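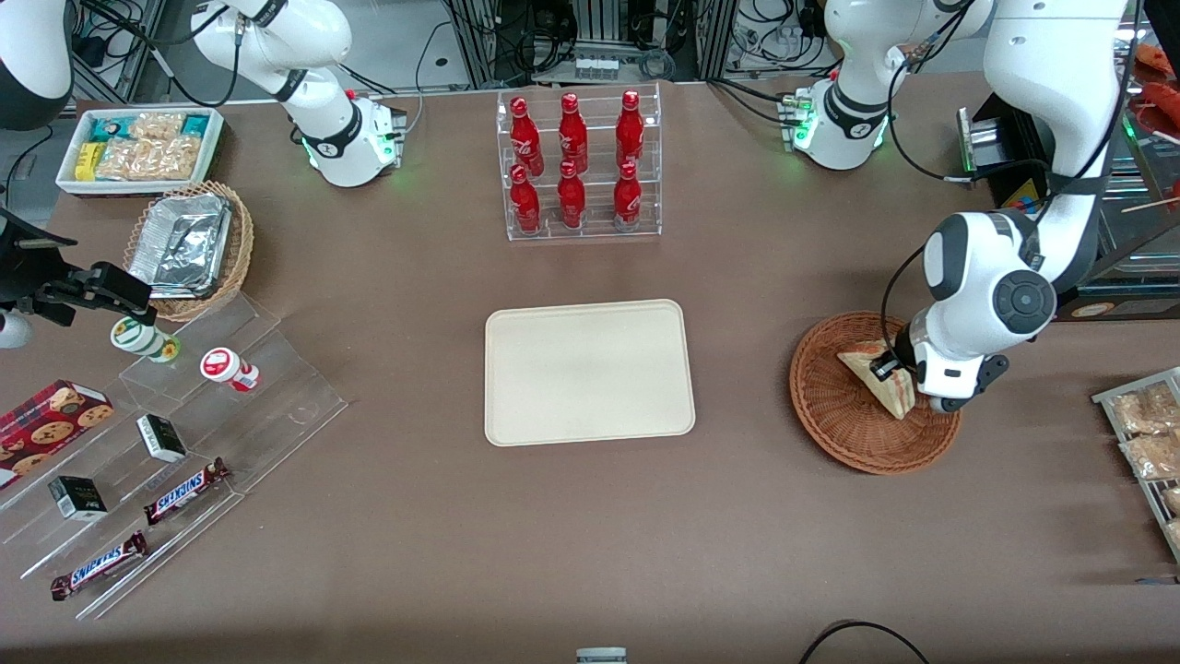 How do you keep a grab-and-go snack table from turning into a mess by lunchtime? Give every item one home and leave a tray open in the middle, so people have somewhere to put their lunch together before they walk off with it.

OK so that's the short version, and now you're getting the long one, because three people asked me after my last post and I have a lot of feelings about snack tables!

First thing: the drinks go up on a clear two-tier rack at the back. I did flat rows for ages and the back row just sat there until July. Put the back row up a step and people take from it. Mine is red Coke bottles, six up at a time, and the rest wait in the fridge.

The rack is acrylic, by the way. It scratches if you look at it wrong. Soft cloth, dish soap, no paper towels (learned that on rack number one, RIP).

Sandwiches go in a round wicker basket. Triangles in clear wrap, point up. Lay them flat and they slide under each other and the bottom one ends up as a pancake. Point up, you grab the tip and go.

Tomomi Arai asked if the basket gets gross. Everything in mine is wrapped, so it's mostly crumbs. I turn it over and whack it on the back step on Saturdays. Very satisfying, 10/10.

The tray! Mine is a plain cream one with rounded corners and a little raised rim. Get the rim. I had a totally flat board from Stistari before and a bottle went right off the side onto my shoe.

Also keep the tray plain. I had one with a big lemon print and everybody treated it as decoration and carried their food off in their arms like raccoons.

Cost, for the people in my DMs: I spent 2 evenings and over 224 dollars on my first setup, and half of that was stuff I gave away. Baskets from Kobori, little chalk signs, a tiered cake thing. You need a rack, a basket and a tray. Start there and use it for a month.

Lucian Stanciu says I should put the sandwiches on the left, for reading order or something. Lucian, I love you, no. Sandwiches on the right. Most of my people reach with their right hand and I'm tired of elbows going across the Cokes.

One thing I still haven't figured out is chips. Bags fall over in a basket and look sad on a rack. If you have a chip solution please reply, I'm begging.

Next thread will be labels, and why I quit using the sticky ones from Destari. Going to restock now, bye!

Print this thread | E-mail this thread

Contact | © Dakumeo | Back to top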